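Quick one tonight, the bread is in the oven and I have 36 minutes. Maybe less.

So. Moving to Rastelside. A few of you asked how the whole eating thing is going since I gave up the car in July and the big supermarket is now two buses away. Short answer – fine. Long answer, messier.

First couple of weeks I shopped like I still had a trunk. Bought everything at once, carried it up the hill, hated my life. Seven cans of tomatoes in a backpack. Do not do this. My shoulders were wrecked and I still had no onions.

Now I go small and often. Karketti is the corner store, open late, good for milk and eggs and the emergency chocolate. Produce there is sad. Lettuce you could read a newspaper through. But the Dzene stall by the bus loop is great, and cheap if you get there near closing time when the guy starts filling bags. I paid 5 dollars for a bag last week and ate off it for days. Squash, beets, a pile of little plums, some kind of radish I still can't name. Roasted it. Was good.

The trick, if there is one, is to stop planning meals before shopping. I used to write a list and then go hunt for the list. Now I buy what looks decent and work it out at home with the radio on. Sometimes that means soup again. Sometimes it means plums on toast for dinner, and I'm a grown adult so fine.

Waste is way down too. I used to throw out a bag of slimy spinach pretty much every week, no joke. Now the fridge is half empty and I can see teh back of it. Weird feeling. Kind of nice.

Things I havent solved: rice and flour are heavy whatever you do. Cat litter, same. And I miss just driving off for ice cream at 9 at night. My sister says get a cart, one of those plaid ones with wheels. I'm resisting. Give me until the first ice.

Also trying to buy one thing a month I've never cooked. Last time celery root (ugly, delicious, took forever to peel). If anyone has a way to make quince less like chewing a fence post, tell me.

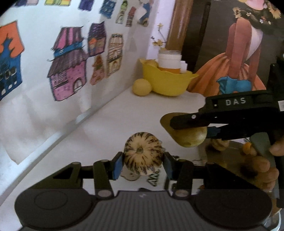 Fruit and a potato.
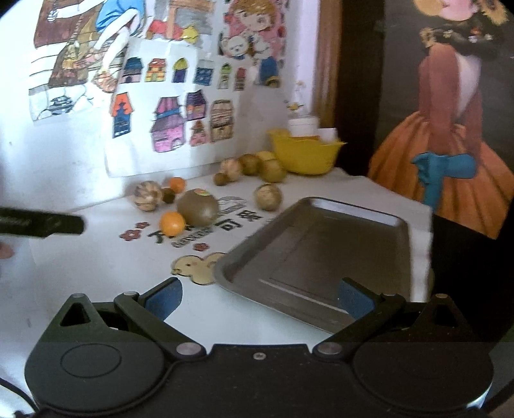 Sabina Mollah
Quince needs way longer than you think. Low oven, lid on, bit of sugar and a splash of water, and leave it till it goes pink. And get the cart! I held out for two winters and my back has never forgiven me. Mine takes a full sack of flour no problem.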